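Ticket: Mini fridge tripping circuit in first-floor common room
Site: Zurnberg
Status: Closed
Raised by: Nokuthula Naidoo
Assigned to: Vusumuzi Xaba
Priority: Normal

Reported fault
Sockets on the window wall of the common room lose power without warning. The breaker for that ring is found tripped and resets normally. Three trips in April so far, all between 06:30 and 08:00. Lights are not affected. The Climard monitoring page shows the circuit as "offline" each time but gives no cause.

Update 1 – V. Xaba
Read the Climard log for the circuit. Highest load before a trip was 1,255 W, well under the limit for the breaker. Overload ruled out. The board has a combined breaker and earth leakage device, so leakage is more likely. Asked N. Naidoo for a list of everything plugged in on that wall.

Update 2 – N. Naidoo
List as requested:
Kettle
Toaster
Mini fridge
Phone charger (left in all the time)
Extension lead, four-way, behind the sofa

The kettle was replaced in March. The extension lead has been there longer than I have.

Update 3 – V. Xaba
Unplugged everything and ran the circuit empty overnight. No trip. Insulation test on the fixed wiring gave a good reading on all legs, so the fault is in an appliance or a lead.

Plugged items back in one at a time, with a wait between each. Kettle and toaster both tested clean. The extension lead had a cracked plug and a scorch mark beside one socket. Withdrawn and cut up.

Update 4 – N. Naidoo
Tripped again at 07:10. Kettle was not on. The new extension lead (Nowakowski, switched) was in use for the charger only.

Update 5 – V. Xaba
Left the fridge running on a plug-in meter. Leakage low at rest, but it rises sharply at the start of some compressor cycles. No trip in 72 hours with the fridge moved to another circuit, and none on the original circuit with the fridge off it. Fault follows the appliance.

Fridge to be switched off, unplugged and emptied. Door to be left open so that the inside can air before it is taken away.

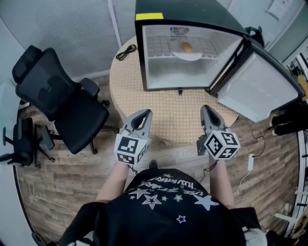

Resolution
Fridge withdrawn from use and recorded as failed on the appliance register. Repair not considered, as the compressor is a sealed unit. Replacement ordered from Nevudard. Original circuit returned to normal use with kettle, toaster and charger connected. No further trips logged.

Follow-up actions
1. Remove the failed fridge through the approved waste contractor. It must not go in the general skip.
2. Test the replacement on arrival and label the plug.
3. Change the Climard alert text so that it separates leakage trips from overload trips – at present both read "offline".
4. Check the other common rooms for old four-way leads.

Closing note – N. Naidoo
Happy to close. Please raise item 3 as its own ticket, as it needs the Climard login.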